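Gym safety checklist before the basketball season
Wutico Hall, main court and side rooms

Go through the list with the hall empty of players and all the lights on. Mark each point OK, Fix or Stop. Fix means the hall can be used and the fault goes in the log. Stop means that part of the hall is closed until somebody has repaired it and a second person has looked at the repair. Comments from the last round are kept under each point so that whoever does the next round can see what to look for.

1. Floor

Walk the court in straight lines, baseline to baseline, in the shoes you would play in. Check for raised board ends, splinters, loose tape and slick spots.
Result: Fix
Comment: One board end lifts slightly under the east basket, just outside the lane. It does not catch a shoe yet. The old badminton tape has been taken up but left glue behind along the sideline. It picks up dust and gets slippery. Needs solvent and a proper mop, not the dry one.

2. Run-off area

Nothing hard should stand behind the baselines or along the sidelines. This includes benches pushed back against the wall, the score table and the ball cart.
Result: OK
Comment: Fine on the day. The ball cart tends to drift back to the corner by the west basket after junior practice. Coaches please put it in the store room, even between groups.

3. Baskets and backboards

Rims level and tight. No cracks in the board. Padding on the lower edge and on the posts, fixed at both ends. Nets whole, with no loops a finger can get stuck in.
Result: Fix
Comment: West rim tight. East rim has a little play on the left side when pulled down by hand. Bolts tightened during the check, look again after the first week of practice. Net on side basket 3 is torn in two places and should be replaced before the under-11 group starts. Post padding at the west end is held by one strap where there should be two.

4. Height-adjustable side baskets

Raise and lower each one fully. The lock pin has to go all the way in at every setting.
Result: Stop (side basket 4)
Comment: Pin on basket 4 goes in only halfway at the lowest setting. Basket has been folded to the wall and tagged. The other three work as they should. Spare pins are ordered from Pridar. Do not use a bolt or a screwdriver in place of the pin, as was done in June.

5. Divider curtain

Run it down and up once. Listen for scraping. Check that the key switch stops it at once when released.
Result: OK
Comment: Slow but even. The bottom hem is coming unstitched near the middle, about a hand's width. Emiko Nomura has offered to sew it.

6. Bleachers

Pull out every row. Check the end rails, the step edges and the locks. Look underneath before pushing them back in.
Result: Fix
Comment: Rail on the north end is loose at the bottom fitting. Step edging missing on row 7. Both reported to the building office, job number 3386. Until the edging is back on, keep that row taped off during games.
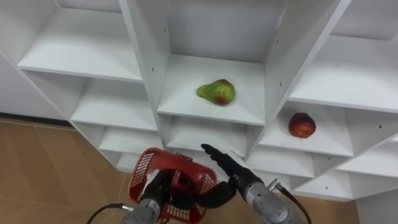
Checked and written up by Hinata Murakami
Second check: Mererid Hughes
11 Sep 2018

7. Emergency exits

Open every exit door from the inside with one hand. Walk outside and make sure the path is clear for a group, not only for one person.
Result: Fix
Comment: All doors open. The one behind the score table sticks at the top and needs a shoulder. Outside the back door there were pallets left over from the roof work. They were moved the same afternoon, but the firm is coming back, so check this one every week until the work is done.

8. Lighting

Main lights, exit signs and the emergency lights on battery. Wire guards in place over all ceiling lamps.
Result: OK
Comment: One tube flickers over the west free throw line. It is not a safety matter but players have complained about it. Emergency lights stayed on for the full test.

9. First aid

Kit in its place by the office door and sealed. Cold packs, elastic bandages, tape, gloves and plasters in date. Ice in the freezer. Accident forms and a working pen with the kit.
Result: Fix
Comment: Kit was there but the seal was broken and the cold packs were down to one. Order 10. Whoever takes something out should write it on the sheet inside the lid. The last line on that sheet is from the spring, and we have clearly used tape since then. Accident forms were the old kind with the wrong phone number. New ones are printed and the old ones thrown out.

10. Defibrillator

Status light green. Pads in date. Cabinet opens without a key. Sign can be seen from the court.
Result: OK
Comment: Green. The sign is hidden when the east door stands open. Ask for a second sign on the other side of the hallway. Tomoyo Oda will run the training evening again for coaches and table officials, and everyone who opens up the hall should go to it at least once.

11. Store room

Heavy things low, light things high. Nothing leaning. Door can be opened fully.
Result: Fix
Comment: The weight plates were on the middle shelf again. Moved to the floor. Volleyball posts should lie in their cradle and not stand behind the door – one of them would land at head height if it fell. The Nishimura shooting machine is parked across the fuse box. It has to stand where the box can be reached, so the space on the floor has been marked with yellow tape.

12. Locker rooms and showers

Floor drains clear, hooks and benches firm, no broken tiles. Run the hot water for a few minutes and feel that it does not scald.
Result: OK
Comment: Bench in the visitors' room has been screwed back to the wall. Two hooks have lost their plastic caps and have a sharp end. Caps put on, same day.

13. Scoreboard and cables

Cables taped flat or run along the wall. No cable across a walkway. Plug and socket undamaged.
Result: Fix
Comment: The Iltix console works. The cable from the score table still crosses the way to the visitors' bench. We need the long one back, which I think went with the travel kit to the summer camp. Fumiko Murakami has the list of what went where.

14. Players' gear

Coaches do this one with their own groups at the first practice. Shoes laced and with some grip left. No watches, rings or hard hair clips. Glasses with a strap. Long nails cut or taped.
Result: Not done yet
Comment: Send the sheet back to the office after the first practice, one for each group. Last season several groups never sent one.

Open points in order of importance

Side basket 4, lock pin. Closed until fixed.
Bleacher rail, north end, and the step edging.
Cold packs and first aid seal.
Exit door behind the score table.
East rim, check bolts again.
Net on side basket 3 and the strap at the west post.
Glue on the sideline.
Long cable for the score table.

Mererid has the key to the log cabinet. If you fix something from the list, write your initials and the day next to it in the log. A message in the group chat is easy to lose and does not count as a report.

The next full round is at the winter break. The short round (floor, baskets, exits, first aid) is done before every home game by whoever opens the hall, and the sheet for it hangs inside the office door.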